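Workshop notebook, Wednesday, March

Started at the bench a little after eight. The hide glue from yesterday was left in the pot overnight with the lid not closed, so a skin had formed on it. I took the skin away and made a fresh portion instead of trying to save it. Dry pearls, cold water to cover, and then I left it to swell while I looked at the chairs.

The four dining chairs from the Branholm house are all the same pattern, but they have not had the same life. Chairs A and B have loose back legs only. Chair C has been repaired before with a white glue, and somebody put a nail through the tenon as well. Chair D I did not open yet. Kalliopi thinks the nail is from the first owner and I think it is later, from the shape of the head, but it makes no difference to the work.

Knocked apart chair A with the rubber mallet. The joints came open without any force worth mentioning. The old glue was brown and like glass, and it came off the tenons with warm water and a stiff brush. I did not scrape. Last month I scraped one and made it thinner, and afterwards I had to put a shaving of beech around it, so I have learned this.

Chair C was slower. White glue does not care about warm water. I tried vinegar on a cloth wrapped around the joint and left it 30 minutes, then moved the leg a little, then cloth again. After the second time there was some movement but the nail was holding. Paraskevi drilled around the nail with the small hollow bit and pulled it out with the pincers. There is now a hole, which I will plug with beech, grain going the same way as the rail. Please do not fill it with wax, the plug must carry something.

Glue pot. The thermostat on the Orka pot is reading too low again. I put the glass thermometer in the water jacket and the glue was hotter than the dial said. If it smells strong, it is too hot, turn it down and wait. Themis wants to buy a new one and I would like first to try cleaning the contact. I will write here what happens.

First test pieces: two bits of scrap beech, end to face, one with the glue as it was mixed, one with a little more water. The thin one soaked into the end grain and left almost nothing on the surface. For the end grain I will size first with the thin glue, let it become tacky, then put the normal one. I should have remembered this from the drawer job.

Seat rails of A and B glued after lunch, with the band clamp and blocks with cork on them. Check the diagonals before the glue gels, not after. A was out by 2 mm and I moved the clamp until it was good. B was square at once. Both are standing on the flat board under the window and must not be sat on, also not for a short time, also not by Catalina, who tested the last one with a cup of tea in her hand.

Finish. The old surface is shellac, I am nearly sure. A drop of alcohol on the underside of the rail made it soft quickly. Polyxeni will pad the worn places on the top rail when the glueing is complete. She asks that nobody sands anything finer than 300 before she has seen it, as she wants to keep the colour in the corners.

Walls and door, rendered views: 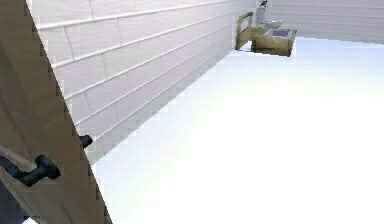
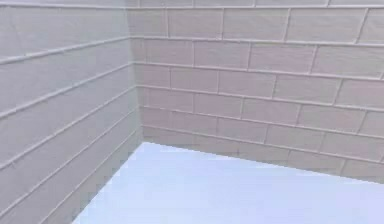
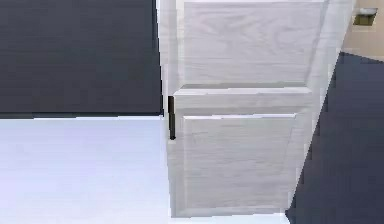

Back to the chairs. The stock of webbing is lower than I believed. We have enough for two seats, perhaps three if I am careful with the ends. I have asked Bakalis for the price of a full roll, the black and white kind, and also for more of the short blued tacks. The horsehair from the old seats can be washed and used again. It is in the pillowcase on the hook, tied, please leave it tied or it goes everywhere.

Seat of B: the front rail has so many old tack holes that new tacks will not hold there. I would like to fill them with glue and fine beech dust, well pressed, and give it two days before any webbing. Kalliopi prefers to put in a new strip of wood along the edge. Hers is stronger and mine removes less. We will ask the owner.

For tomorrow:
Take clamps off A and B, wash any squeezed glue with a warm damp cloth.
Cut the plug for C.
Open D and write down the state of each joint before cleaning.
Clean the thermostat contact.
Sharpen the small chisel, it has a nick near the left corner and I do not know from what.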